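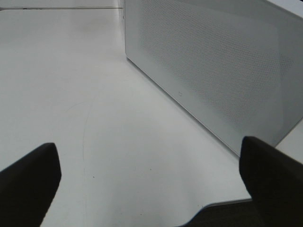

The Shared Kitchen at Devavier Hall
Photo Gallery

Devavier Hall provides a shared kitchen on the ground floor for residents, employees and visiting students of the Scanlon Center. The kitchen covers 500 square feet and is open to all 183 registered members of the building. It was refitted under the Astton Program, which supports the renewal of common rooms in older properties, and it returned to regular use in April.

This gallery presents the equipment and surfaces as they appear in daily use. It accompanies the written guide to the kitchen, copies of which are available at the front desk. Members who have not yet received an access card should apply to the Building Office before their first visit.

Light colors were chosen for the refit. The room faces north, and earlier surveys of members had recorded complaints that the old kitchen was dark in the afternoon. Smooth surfaces were also preferred for ease of cleaning. Members are asked to wipe the surfaces they have used and to report any stain that does not come away with a damp cloth.

Heating Food

The microwave oven is the most frequently used appliance in the kitchen. It stands directly on the tabletop, and its door opens to the left, so items should be moved away from that side before the door is opened. Food is to be placed on a plate and set on the glass turntable. Metal trays, foil and sealed containers are not permitted. Members heating sandwiches or other bread products are advised to use short settings and to check the food between them.

The oven should be left clean for the next person. The turntable may be lifted out and washed by hand at the sink, then dried and returned. Plates belonging to the kitchen may be taken from the shelf and must be washed after use; personal plates should be marked with the owner's name.

A sandwich with green and reddish-pink layers of filling, on a plate with a pinkish-red rim. The door of the oven is fully open, and two hooked latch tabs can be seen along its inner side.
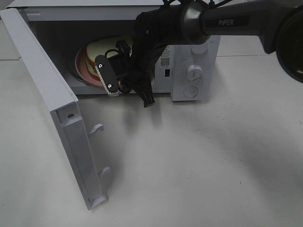
Surfaces and Finishes

Many of the finishes in the kitchen are white, and marks show readily on them. Glossy plastic should be cleaned with a soft cloth and a mild liquid soap. Scouring pads, powders and bleach must not be used, as they dull the finish and leave it more likely to hold dirt. Seams, corners and the edges of panels require the most attention during weekly cleaning.

Members should not place hot pans on plastic tops or hang bags and towels from rods and fittings. Loose nuts, clips or strips should be reported to the Building Office and left in position until they have been inspected.

A glossy white casing with rounded corners. Faint grey scuff marks are visible on the front face, and a thin metal rod rises from the back of the top, fastened at its base with a small round nut.
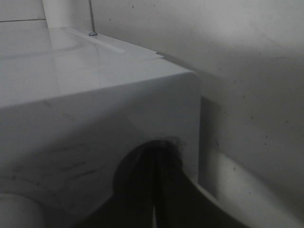 Photograph: Skandetov Image Service / Devavier Hall. All rights reserved.

Scuff marks of this kind are recorded at the monthly inspection and treated where possible. Parts are replaced only when the surface is cracked or a fitting can no longer be secured.

Visiting the Kitchen

The kitchen is open daily from early morning until late evening. Groups of up to 19 people may reserve the room for meals and meetings by submitting a request to the Building Office. Reservations do not include the use of personal storage shelves.

Photographs in this gallery may be reproduced for teaching and noncommercial purposes, provided that the credit is retained.

Page last reviewed: 7 Apr 2023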